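纪录片系列中的旁白与剪辑节奏：以《Gadwood》为对象

课程：影视制作综合实践
形式：小组项目报告（四人）

一、选题

本项目研究一部长篇电视纪录片系列的旁白写法，以及旁白和剪辑节奏之间的关系。研究对象是《Gadwood》，由独立制作公司 Horum 制作，讲一个河谷里的几个村镇在旧铁路停运以后的变化。全系列共44集，首播日期为28/03/2000，播出频道是 Tanasarn，后来的海外发行由 Zekard 负责。

最初我们想做的题目是“独立制作公司的选题机制”，读了两周资料以后放弃了。制作公司怎样向频道报选题、频道怎样压缩集数，这些过程的文件大多不公开，能找到的主要是行业新闻稿，内容互相重复，写不出自己的分析。指导老师建议从成片入手，把成片能够说明的问题说清楚，成片说明不了的不写。

选《Gadwood》有两个考虑。第一，学院资料室有全套带子的转录版，可以反复看。第二，这个系列前后换过旁白的写法，开头几集旁白很密，后面明显变少，而题材、地点和主要人物没有大的变动，适合做前后对比。

二、要回答的问题

开题时列了三个问题：

1. 旁白段落的长度和位置在系列前后有没有稳定的差别。
2. 旁白减少之后，原来由旁白承担的信息（时间、地点、人物关系）改由什么来承担。
3. 旁白密集的段落里，镜头是不是切得更快。

第三个问题是中期检查时加的。当时组里看片的印象是“旁白一起来画面就开始换”，但没有数据，两个人的印象还正好相反，所以决定一并统计。

三、取样

全系列逐集拉片的工作量超出一学期课程能做的范围，我们取了九集：开头三集、中间三集、结尾三集。每组三集都是连续的，为的是避免把单集的题材差异误当成系列的变化。每集正片五十分钟，片头片尾和上集回顾不计入。

中间三集的选取改过一次。原先选的那一段里有一集是汇编集，几乎全部由已播素材剪成，旁白是重新写的，和前后两集完全不是一个写法。把它放进去，中段的数据会明显偏高。后来整体往后挪了一集。汇编集我们也看了，笔记放在附录里，没有计入统计。

四、记录方法

每集由一人拉片、另一人复核。记录表分两张。

镜头表记录：镜头序号、起止时间码、景别、是否有同期声、是否有旁白、转场方式。转场只分硬切和其他，叠化、淡入淡出、划像统一归到“其他”。

旁白表记录：段落序号、起止时间码、全文、功能。功能分为四类：交代时空、介绍人物、解释背景、评论。一段旁白同时有几种功能的，按占字数最多的一种归类，另在备注栏写明。

“一段旁白”的界定讨论了较长时间。旁白中间停顿多久算断开，最后定为：停顿期间出现了可辨认的人物同期声，就算断开；只有环境声或音乐，不论停多久，都算同一段。这个定义有缺点，结尾几集里有的旁白停顿很长，中间只有风声和水声，听感上已经是两段，但按规则仍算一段。因此后期段落数可能偏低，读下面的结果时需要考虑到这一点。

九集合计记录镜头3579个，旁白段落526段。复核中改动最多的是景别一栏，主要是中景和中近景分不清。景别没有用到最后的分析里，所以这部分分歧没有继续处理。

五、分工与进度

项目从九月开始。前两周读资料，第三周定题，之后按“每人每周半集”的速度拉片。实际进度比计划慢，开头三集花的时间最多，一方面是表格还在改，另一方面是这三集镜头和旁白都密。到中期检查时只完成了四集。

中期以后做了两处调整。一是把记录表从纸面改成电子表格，时间码直接录入，时长由表格计算，省掉了手工换算。二是复核改为抽查，每集由复核人随机抽取三个五分钟的片段，误差在可接受范围内就通过，不通过的整集重做。后来有一集重做，问题出在转录版的时间码中间有跳动，后半集的时间全部对不上。

项目经费2000元，用于打印、资料复制和空白带。结余部分已退回学院。
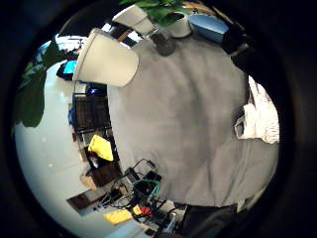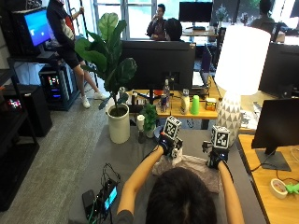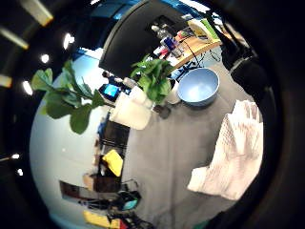 六、结果

1. 旁白数量与位置

旁白段落集中在开头三集，中间三集减少，结尾三集最少。减少的主要是“解释背景”一类。“交代时空”类在三组中都存在，数量下降不明显，但每段变短，开头几集常用完整的两三句话说明季节、地点和距离上一次拍摄过了多久，后面往往只剩一个短句。

位置也有变化。开头三集的旁白多放在场景起始处，画面刚换，旁白立即进入，人物还没有开口，观众已经知道他是谁、要做什么。结尾三集的旁白多放在场景中段或末尾，人物先说话、先做事，旁白后来补充。同样一条信息，先给和后给，效果差别很大。第三集中有一场村民会议，旁白先说明会议的起因和双方立场，接着才是争吵；倒数第二集也有一场类似的会议，开场就是争吵，旁白到散会时才用一句话交代这件事已经拖了两年。

“评论”类在全部九集中都很少。开头三集里有几处带判断的句子，多用在集尾。中间三集以后集尾改为空镜头加环境声，不再有总结性的旁白。

2. 信息由什么来承担

旁白减少以后，时间和地点主要改由字幕承担。开头三集几乎不用地名字幕，中间三集开始在每个新地点出字幕，结尾三集沿用。人物关系的交代则改由同期声承担，常见的做法是保留人物之间的称呼和寒暄，这些内容在前期显然是被剪掉的。

背景信息的情况比较复杂。一部分改由采访承担，由当事人自己讲铁路停运的经过；另一部分没有任何东西来承担，就是不再讲了。结尾三集默认观众看过前面，对中途开始看的观众并不友好。这一点和电视播出的习惯有矛盾，频道一般要求每集可以单独成立。是制作方争取到的，还是频道在后期放宽了要求，从成片里看不出来。

上集回顾的长度可以作为旁证。它没有计入统计，但拉片时顺带看了：系列后半段的回顾比前半段长，旁白也密。正片里不讲的背景，有一部分移到了回顾里。

3. 旁白与镜头长度

比较的方法是把每集的镜头分成“有旁白”和“无旁白”两组，分别算平均长度。跨越两种状态的镜头，按占时间较长的一种归类。

开头三集中，有旁白的镜头明显短于无旁白的镜头，三集都是如此。中间三集差别缩小，其中一集基本持平。结尾三集出现了相反的情况，有旁白的镜头反而更长，多数是固定机位的远景，旁白念完以后画面还要停留一会儿。

组里两个人印象相反的问题由此得到解释：一个人拉的是开头几集，另一个人拉的是结尾几集。

需要说明的是，无旁白的镜头里包括大量采访镜头，采访镜头本身就长，会把无旁白组的平均值拉高。把采访镜头去掉重算，开头三集的差别仍然存在，只是变小；结尾三集的方向没有变。

七、讨论

从结果看，开头三集的旁白和画面是“旁白带画面”的关系，旁白讲到什么，画面就给什么。讲到车站给车站，讲到学校给学校，每个镜头停留的时间由句子长度决定，所以切得快。结尾三集中画面不再逐句对应，旁白只占据一个长镜头里的一小部分时间。

造成这种变化的可能原因有三种：撰稿或剪辑人员更换；频道对节目的要求改变；拍摄时间长了，与被拍摄者熟悉，可用的同期声变多。我们查了片尾字幕，撰稿署名在系列中段有变动，时间和旁白写法的改变大体接近，但并不完全吻合，署名变动前的一集已经开始用地名字幕。因此只能说人员更换可能是原因之一。

第三种解释在成片里有一些痕迹。开头三集中被拍摄者说话时常看向镜头旁边，句子短，像是在回答提问；结尾三集中长段的日常对话变多。但素材是怎样挑选出来的无从得知，也可能前期就有类似的对话而没有采用。

八、存在的问题

样本只有九集，三组之间隔着很多没有看细的集数，变化是逐渐发生还是在某一集突然发生，本项目不能回答。

旁白功能的四类划分偏粗，“交代时空”和“解释背景”经常混在一句话里。如果重做，应当以句为单位归类，不以段为单位。

音乐没有记录。中期以后才注意到，旁白减少的同时音乐也在减少，开头三集的旁白下面几乎都垫了音乐。音乐的起止很可能也影响剪辑点，这个因素没有控制。

转录版画质较差，部分字幕看不清，两处地名是对照其他集推断出来的，已在记录表中标出。

曾给 Horum 写信询问能否查阅当时的旁白稿，收到的回复是稿件没有系统保存，只能提供播出用的分集简介。简介与成片内容有出入，没有采用。

九、后续

记录表已交资料室存档，镜头表和旁白表各一份，格式说明附在首页。下一届如果有小组继续做，建议先补中段，特别是撰稿署名变动前后的几集，并在镜头表中增加音乐一栏。时间码以转录版为准，跳动的位置已在格式说明中列出，使用前请先核对。

附录目录

附录一：旁白功能分类说明及例句
附录二：九集镜头表汇总
附录三：汇编集看片笔记
附录四：片尾署名对照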